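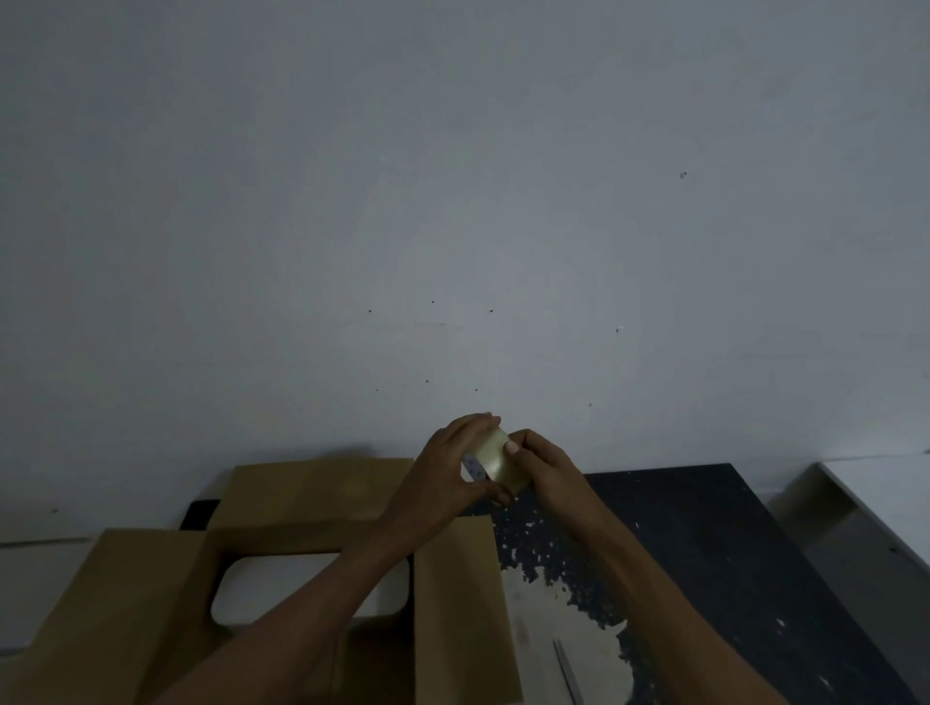 13 Sep 2018 - Vurkau trial, carton closing

Day six of the 30-day trial. Picked up from the list Jolien left on the whiteboard. The gripper fingers are on, the wrist camera has been calibrated again after Archie moved the stand, and the tape module is still in its foam. Wanted to get the manual job written down properly before going any further with it, as the Strazds setup form asks for a "reference procedure" and what we sent them last week was two lines long.

Reference procedure, as done by hand at the black bench:

Carton standing on the bench, flaps open, contents in. Roll of clear packing tape, scissors on the bench to the right of the carton. Find the free end of the tape with a fingernail and peel back enough to hold. Fold the flaps down. Stick the free end on the side of the carton below the seam, run the roll across the seam to the far side, carry it a little way down, cut with scissors, rub down by hand. Turn the end of the tape on the roll under itself so it can be found next time (optional, people forget).

Wrote it all out in the form and the form doesn't like it. The steps have to be picked from a menu: grasp, place, fold, press, dispense, cut, inspect. There is no "find the end". I put it under inspect with a comment. Aravind thinks it should be left out entirely, on the grounds that the tape module comes threaded and the arm will never have to start a bare roll. True for their module. My reason for keeping it in is that we asked for a quote on the job as we do it, and starting the roll is where a new person loses the most time. If the module takes that away it should get the credit for it.

What Vurkau is, for anyone reading this without the brochure: a small arm on a bench clamp, a two-finger gripper, the wrist camera, and a clip-on tape module with its own blade. Rental is $329 a month after the trial, software and phone support included. The tape module is on the same rental. Replacement blades are extra and I could not find a price.

Morning notes

Flap folding only, no tape. Arm on the right side of the carton, clamp on the bench edge. The top of the black bench is in bad condition, dark paint worn through to the pale layer in a big ragged patch, and this matters more than I expected. The flap finder looks for the carton outline against the bench and wants a plain background. Over solid dark paint it locked on right away. With the carton pulled forward so its near edge sat against the worn part, it wandered, and on one run it took the edge of the patch for the edge of a flap and pressed down on the bench. No damage. The force limit stopped it.

Laid a sheet of grey card over the patch and the problem went away. Also tried turning up "outline confidence" in the settings, which made it refuse most of the time instead of guessing. Put it back to default. Proper fix is to repaint the bench or get a mat. Will ask about a mat first, it's cheaper and we can take it away when the trial is over.

Short flaps folded well. Long flaps folded but the second one springs up again when the gripper lets go. By hand you keep a forearm or the heel of a hand on it while the other hand brings the tape over. The arm has one gripper and lets go of the flap to pick up the module. The manual suggests a weighted bar across the seam, to be moved along as the tape advances, and does not say who moves it. Phoned support and spoke to someone helpful who said most customers use pre-creased cartons. Ours are whatever the supplier sends, and a good share of them are reused, with torn paper where the old tape came off.

Asked support about reused cartons too. Answer: the tape module presses harder than a person does, so it should hold on rough paper, but the flap finder may read a torn patch as a label. It can be told to ignore labels. Have not tested.

Afternoon notes

Archie and I went back over the hand method to see which parts really need both hands. He had not done the job before, so he asked about things I no longer notice. Why is the roll held on its side of the carton and not brought straight down from above? Why does the tape go on from the near side? I don't have good answers beyond it being how I was shown. He tried it from the far side and it was awkward at the cut.

The roll itself seems to be the two-handed part. One hand holds it, the other works at the tape, and they swap as you go. Everything else could be done with one hand and something to lean on the flaps. So a fair comparison for Vurkau might be arm plus a fixed flap clamp against person plus nothing. Strazds sells a flap clamp. It isn't in the trial box and I have asked for one to be sent on loan.

Scissors: the form wants the cutting tool described, with position. I wrote "bench scissors, black handles, pink inside the grips, no fixed position." It came back with a yellow warning that tools must have a home position. Fair enough. Ours ends up wherever the last person put it. If we keep doing this by hand in any form, a hook would be a good idea whether or not the arm stays. 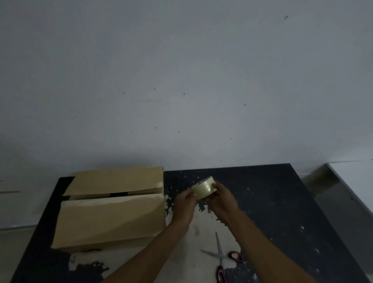 Els Wuyts: I read the quote again at lunch and I think we are comparing the wrong things. Vurkau closes cartons. We spend very little of the day closing cartons. We spend it finding the right size, packing the dunnage and writing labels, and the arm does none of those. I would sooner see what Kuvik can do with labels and leave the tape to people for now. If the arm does stay, please have the blade guard checked before the module comes out of the foam. The drawing shows it open on one side and I don't want anyone's fingers near it.

Added that to the log as she wrote it. On the first point I half agree. We were asked to review the closing step only, and that's what the trial covers, but the report should say what part of the day it touches. I'll keep a rough tally through the rest of the trial. On the second she is right. Checked the drawing and the guard does leave the blade open toward the gripper side. Tape module stays packed until Strazds replies in writing.

Teun's note from yesterday, copied in so it doesn't get lost: the arm draws its safety zone from the clamp position, and the zone as drawn runs past the right side of the bench and over the white unit beside it. Anyone reaching for something there will stop the arm. Either move the clamp to the left and have the arm reach over the carton, or trim the zone. Trimming needs the supervisor code. I tried the left side just before packing up. It reaches, but the elbow comes up high over the carton and the wrist camera loses the near flap. Back to the right for now.

Settings at end of day

Flap finder: default confidence, label ignore off.
Force limit: low. Leave it there, please.
Speed: 3 on their dial. Anything above that and the carton slides on the bench.
Clamp: right side, position marked in pencil on the underside of the bench top.
Grey card: on the shelf with the manual.

Open items

Flap clamp on loan, asked for, no delivery date yet.
Blade guard, waiting for written reply. Jolien has the contact.
Blade price. Ask in the same message.
Mat for the bench, matte and one colour. Archie to measure.
Torn-paper cartons: set aside a stack of the worst ones and run the flap finder over them with label ignore on and off.
Vurer has a used arm of a similar size without the tape module. Aravind to ask whether they would quote on folding alone. I doubt it's worth it for folding alone but the number would be useful in the report.
Supervisor code for the zone. Teun.

Left the arm parked and unplugged, with the gripper closed. The cover doesn't fit with the camera on, so don't force it.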